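Category: Home Projects / Repair and Reuse

A bench from the old dairy doors

Since the February issue, several members have written to ask how the bench in the Marwat meeting room was made, and whether they can make a similar one at home. I was the person who made most of it, so the editor asked me to put down the steps. I apologise in advance if my writing is a little stiff. I learned woodwork in one language and English in another, and the two don't always meet.

The wood comes from the doors of the old dairy at Stesstead. When the building was cleared, we were offered 5 doors, each made of wide boards held by cross pieces at the back. Two of them had rot at the bottom and went to the firewood pile. The other three were sound, only very dirty, with many layers of paint. One board has the number 1318 stamped into the end. I asked in the village what it could mean and received four different answers, so I left it where it was. You can find it under the seat, on the side near the window.

First I took the doors apart. This was slower than I had expected, because the nails were bent over at the back and hammered flat. If you try to pull such a nail from the front, the board will split. You must first lift the bent part with a narrow chisel, make it straight with pliers, and then knock it back through. I broke one board before I understood this, and I used the broken one for the small wedges later. Keep the nails in a tin with a lid and go over the floor with a magnet afterwards, especially if you have a dog.

After this came the paint. Old paint can contain lead, and a door from a farm building is very likely to have some. I tested mine with a kit from the hardware store and the lowest layer was positive. Please don't sand such paint dry. I used a paste remover, left it under plastic overnight, and scraped the soft paint into newspaper. I wore gloves and a proper mask, and I worked outside under the carport. The waste must go to the council's hazardous collection and not in your normal bin. All of this took me nearly 40 hours, and it is the part I would least like to do again. If you have a choice, look for boards that were never painted.

When the wood was clean, I let it rest inside the house for 3 weeks. Boards from a cold shed will shrink and move when they come into a heated room, and it is better that they do this before they are a bench. I put thin sticks between them so that the air could pass. One board twisted so much that I cut it into short lengths for the back rail, where it doesn't matter.

The construction is very simple. There are two ends, a seat of three boards, a long rail under the seat and a low back. I cut the rail so that it goes through both ends, and it is held on the outside by a wedge. There is no glue in this joint, so the bench can be taken apart if we have to carry it down the stairs. The seat boards are screwed from below through slots, and the slots are a little longer than the screws need, so the wood has some freedom. I made the seat the same height as my kitchen chairs. It is comfortable for me, but a tall member has already told me that it is too low for him.

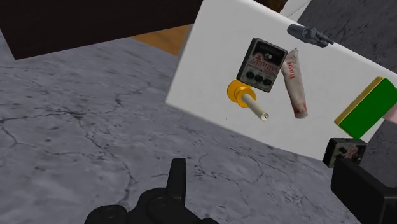 Colour was the question we discussed the longest. Some of us wanted the bench white, to go with the shelves, and others wanted to see the wood. My opinion is that you should think of the floor before you decide, and bring a sample board into the room and look at it in different light. A plain white surface over a grey marbled floor with dark veins looks clean and calm, but a wood-like orange-tan beside the same grey gives much more warmth, even when only a small piece of it is showing. In the end we chose to leave the seat natural, with two coats of hardwax oil from Pirketum, and we painted only the ends. The second coat must be very thin. I put too much on the first time and it stayed sticky for days, and I had to rub it off with a cloth.

For the feet I used pads of thick felt from the Skatus shop. The self-adhesive ones fall off when a bench is pushed, so I chose the kind with a small nail in the middle. Drill a hole before you put the nail in, as old wood is hard at the end and it will crack easily.

If you would like to try it, I have drawn a plan with the measurements and I can give a paper copy to anyone who asks at the front desk. I have also two boards left over, each a bit longer than my arm. They have some old nail holes but are otherwise good, and would be enough for a small shelf or a boot rack. The first person to collect them can have them for free. The next bench will be for the porch, and for that one I am still looking for wood without paint.

Contact us | © Marwat Repair and Reuse Group | Back to top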